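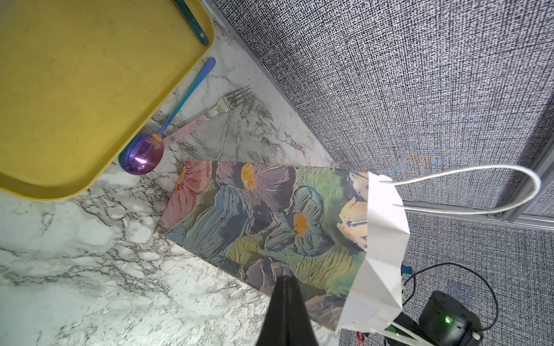 Kitchen > Cleaning & Care > Cutlery

Reading time: 4 minutes

Looking after coloured and mixed cutlery

I love coloured cutlery. I know plenty of people think it belongs at a picnic, but I've been eating my porridge with a purple spoon for years and it still cheers me up every single morning! The one grumble I hear from readers is that the colour goes dull, or patchy, or comes away at the edges, and most of that can be put off for a very long time with a bit of care at the sink.

First, find out what you've got. Rainbow and oil-slick finishes are usually a very thin coating over stainless steel. Painted or dipped handles are another thing altogether, and they chip if you look at them sideways. If you've lost the box, treat everything as the delicate sort.

Washing up

Warm water, ordinary washing-up liquid, soft cloth. Do the cutlery before the pans, while the water's clean, and don't drop it all in the bottom of the bowl with the sharp knives on top. Green scouring pads are out, and so is wire wool. For dried egg or porridge (guilty) leave the spoons standing in a mug of warm soapy water while you have your tea, and it wipes straight off.

If the maker says dishwasher safe, go ahead, but pick a cooler programme. I use 40 degrees when the machine has it. Mix the spoons up in the basket so they don't nest together, and open the door as soon as it finishes. Painted handles I always do by hand whatever the label says.

Drying

Do it straight away with a cotton tea towel. Hard water leaves a chalky film that shows up terribly on blues and purples, and people often think the colour has gone when it's only limescale! A teaspoon of white vinegar in a cup of water on a soft cloth will shift it. Rinse well and dry again. Please don't soak them in vinegar overnight.

Keegan Harawira wrote in from Tautahi after trying this on a set of Plallex teaspoons he'd nearly given to the charity shop, and they've gone back in the drawer. Very pleased with that one.

Tea stains

Bicarbonate of soda is fine on plain steel, mixed to a paste and rubbed on with a fingertip. On anything coloured I leave it alone, as it's slightly gritty. Try a soak in warm soapy water first, and then another one. Never bleach!

In the drawer

Scratches mostly happen here, with everything sliding about each time you yank it open. A cut-down piece of felt or an old flannel in the bottom of each section makes a huge difference, and you can throw it in the wash. I keep forks away from coloured spoons because of the tines. My Hastden drawer insert has one long slot down the side that's perfect for serving spoons, though it did need a dab of Blu Tack at the corners to stop it wandering.

Trays pick up crumbs faster than you'd believe. Tip them out over the sink every August or so at the very least (I do mine far more often, but I like toast).

We use cookies to remember your settings and see which tips are read most. Accept | Manage choices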